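Search this forum Advanced Go

Joltlow two-arm table kit, month one. Worth it?
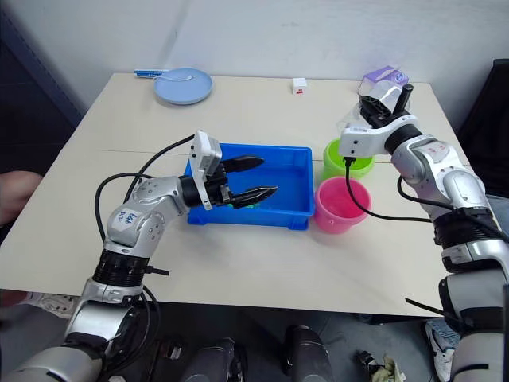 We signed up for the Joltlow tabletop bundle in November after the Ulura people stopped returning our emails, and I promised a few of you a report. The package is two arms, grippers, the control software and 8 hours of remote setup help, of which we used all 8 by lunch on the second day. Our job is small mixed items: get the thing out of the bin, put the thing where it goes. Left arm does the bin, and a little green piece down near the bottom like this one is the sort of target that separates the brochure from the product. The long black fingers do get in there, I'll give them that. My complaint is cables. They loop up and over the forearm and on the right side one hangs across in front of the cups, and I spend more of my day thinking about that cable than I do about my retirement.

Good: setup software, the grippers, repeatability.
Bad: cable routing, the manual (translated by an enemy), support hours.
Undecided: everything else.

Posted by gantrygoat
14 replies, 3 shares

---

tworedwires wrote:
What did you pay? Their site has a "request a quote" button, which in my experience means sit down first.

---

gantrygoat wrote:
Service plan is 270 a month after the hardware, 300 if you want somebody to pick up the phone before noon. We're on the 270. I have learned to have my problems in the afternoon.

---

pelletpusher wrote:
Going to disagree on the cables. External cabling is a feature on a kit at this level. When one dies you swap it in ten minutes with a hex key. I ran a Lodhi unit with everything routed inside the arm and a bad wire meant shipping the whole limb back in a crate the size of a loveseat. Give me the ugly loops any day. Velcro straps, problem solved.

---

gantrygoat wrote:
Velcro straps are on there in spirit. If you tie them down tight the wrist runs out of slack on a full rotation and faults. If you leave them loose you get a lasso. There is a middle setting and I find it every third try.

---

Mulugeta Mamo wrote:
You are strapping at the wrong joint. Leave the wrist loop alone, it needs all of that length. Anchor below the black ribbed ring and again near the base, then run the arm slowly to every limit and watch. I have set up a few of these pairs and the loop should go up and over, so yours is doing what it should on the left. The right one I would redo. It passes too close to the cups for my taste.

---

gantrygoat wrote:
OK, that's more useful than the whole of chapter four. Will redo the right one tonight.

---

sprocket_aunt wrote:
Is that handwriting on the arms? Blue on one, red on the other?

---

gantrygoat wrote:
Marker, yes. We log by arm and the factory labels are printed in a gray that only exists under a microscope.

---

sprocket_aunt wrote:
I can almost read the blue one. 648 something. Carry on, I label my casseroles the same way.

---

hobnail77 wrote:
Unpopular opinion, but you people are reviewing this like it's a finished product. It's a bin, a couple of cups, a plate and a tissue box. My nephew clears that table in fifteen seconds and he bills in fruit snacks. What is the pitch here, exactly? Where does the 270 go?

---

pelletpusher wrote:
Your nephew doesn't do it 1,787 times without wandering off.

---

hobnail77 wrote:
Neither does the Joltlow, from what I've read. Telleo had a pair on loan and theirs wanted rehoming every couple of hours.

---

gantrygoat wrote:
Ours did that the first week. There's a firmware update that calms it down, buried on the downloads page under "Other." We're at 1,787 picks since the update and I've rehomed it twice, one of which was me leaning on the table. I keep the tally because the warranty asks for it. Drops are another matter. Soft stuff is fine. Small slick stuff in the corners of the bin, it will nudge back and forth like a cat with a bottle cap and then report success.

---

tworedwires wrote:
Reports success with nothing in the gripper?

---

gantrygoat wrote:
With total confidence. I've worked with people like that.

---

Mulugeta Mamo wrote:
That is the grip threshold. The default is set for large objects. Go to gripper settings, second tab, and bring the minimum width down until it stops lying to you. Also try a bin with lower walls if your parts allow. With a deep one the wrist housing gets close to the rim before the fingers reach the corner, and the planner becomes shy.

---

hobnail77 wrote:
So the answer to "does it work" is a forum regular doing the vendor's job for free. Noted. I'll stay with Ulura, assuming they still exist.

---

gantrygoat wrote:
If you get an answer out of Ulura please forward it, I have an open ticket.

Verdict for the people who scroll to the end: I'd buy the arms again. I would not buy the manual again. Threshold is down two notches and it's now admitting to most of its failures. Right cable comes off after dinner.

---

pelletpusher wrote:
Post the strap positions when you've got them. Mine are all guesswork too, I just sounded sure.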